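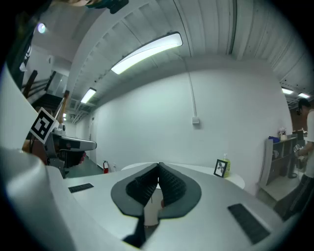

Visit report by Abrehet Gebreyes
Filed under: Buildings, Interiors, Site visits

The Staltoleo building opens its upper and lower floors to visitors one Tuesday in May. I went for the ceiling and the stair, having two similar conversions on my desk at Kettani, and stayed until the doors closed at 3.

Entry is from the yard side. Visitors sign a sheet, collect a floor plan and go where they like. The plan is drawn without levels, so anyone wanting floor-to-floor heights has to bring a tape or ask.

The main room has a ribbed ceiling, white throughout, with rectangular fluorescent fixtures. I had expected a suspended grid with tiles. The corrugated panels are a better choice for a hall of this type: they wipe down, they do not sag, and a damaged one can be replaced without disturbing the rest. The drawback is sound. Ribbed sheet sends speech back down, and during the noon talk I lost most of the second half from a position near the wall.

Lighting is mostly fluorescent, with a small round spotlight near the stair giving a pale purplish light. Color rendering was on the poor side for anyone trying to judge finishes. I took paint references in the yard instead. According to the handout the lighting circuits were renewed when Torar took over the lease, and the fixtures were kept. Replacement with LED is planned but not priced.

The stair is the best thing in the building. It is dark wood with railings and balusters, set against white walls, and it reads clearly from well into the hall. I measured the clear width at the foot as 96 cm. That is adequate for the present use and tight for furniture — the tables on the upper floor were brought in through a window, I was told. The treads are firm. One baluster near the top turns in its socket and should be glued before the next public day.

Upstairs there are two offices and a store. The store holds spare ceiling panels, which I was glad to see, as matching an old rib profile is slow work. The supplier, Stisumow, no longer rolls this one. Total floor area is given as 390 square meters over both levels. My own pacing came out slightly lower, but I did not have access to the boiler room.

Points I would raise with the owners: absorbent panels on the end wall, a warmer lamp beside the stair, and a contrasting strip on the top and bottom treads. The first is the expensive one. Kettani had a quote of 1830 dollars for a smaller room last year, fitting included.

Parking is on the street. The yard gate is narrow and vans should use the north side.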